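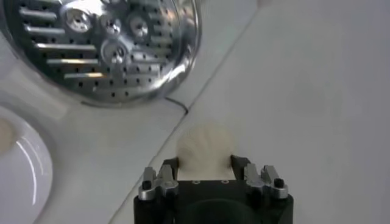 Should a traveler pay to enter a ruin where almost nothing is standing? I think one should, and I would even pay more than what they ask today.

I came to this opinion in August, when I visited the old hill settlement above Temcombe. The ticket costs 9 and includes the small museum at Nadley, twelve minutes away by bus. At the gate a family was turning back. The father said there were only stones inside, and he was right about the stones. There are low walls, a long stair with 211 steps, and on the top a terrace where the grass is cut short. No roof has survived, and no painted wall.

Many visitors want a ruin to be finished for them. They want columns put up again, or a screen which shows how the temple looked. At Pelupessy they did exactly this. Half of the west wall is new, the mortar is very clean, and I could not tell where the old work stops. The place is full every morning and people take the same photo from the same corner. I took it too. Later at home I could not remember anything else from that visit.

Temcombe gave me more work and I remember it better. I had to look for the drain that crosses the second terrace. I had to stand in the doorway to understand that it faces the valley and not the road — the road came much later, of course. For this kind of looking one needs time and a bench, and there was one bench.

Still, somebody must cut the grass, and keep the water away from the foundations, and this is what the ticket pays. When people say that an empty site should be free, I ask myself who will do this work in winter. The site at Flasell is free. When I went there, brambles covered the lower rooms, and the sign was so faded that I could read only the name.

I do not say that every wall must have a gate. A village chapel or a bridge can stay open to all. But a place that receives 400 people on a good summer day is already being used, and its paths show it. I would put the price at 12, let the children of the valley enter free, and buy a second bench.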